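How to turn your favourite novel into a parody cereal box

I've been making these since February and I can't stop. My shelf now has a box of Wuthering Wheats, a box of Moby Flakes and a rather lovely Great Oatspectations, and every visitor picks one up and starts reading the back. They make brilliant presents for book lovers, and you can finish one in an evening!

You'll need an empty cereal box, plain paper, a glue stick, a craft knife and some paints. Card-weight paper is best if your printer can take it, otherwise 80 gsm is fine with two layers.

Step 1. Open the box out. Slide a ruler under the glued seam and ease it up slowly – tearing is the main thing that goes wrong. Lay it flat and draw round it. That's your template.

Step 2. Find the pun. Write down the title, the author and the main characters, then a second list of cereal words: flakes, puffs, hoops, bran, crunch, clusters. Say them out loud together. Silly is good, and short is better, as it has to fit across the front.

Step 3. Choose three colours and stick to them. I take one from the book's cover, one that looks sugary and one dark enough for lettering. 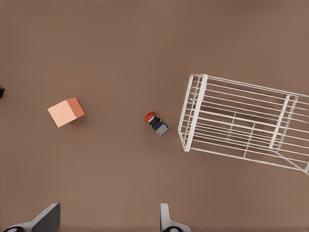 Salmon-pink on top, deeper orange-salmon down the side, against a warm brown.

Paint the side panels a shade darker than the front and the whole box looks more solid on the shelf. Let everything dry before you go near the lettering.

Step 4. Draw your mascot. Big head, big grin, spoon in hand. Captain Ahab leaning out of a bowl took me 43 minutes and he's still my favourite.

Step 5. Fill the back. This is the best bit! Try a maze (help Pip find the convict), a word search or a token to cut out and send off for a free quill.

Step 6. Glue the paper to the box, smooth it from the middle outwards, fold along the old creases and stick the seam back down. Leave it under a heavy book overnight – Middlemarch does nicely.

Last updated 22 Jul 2020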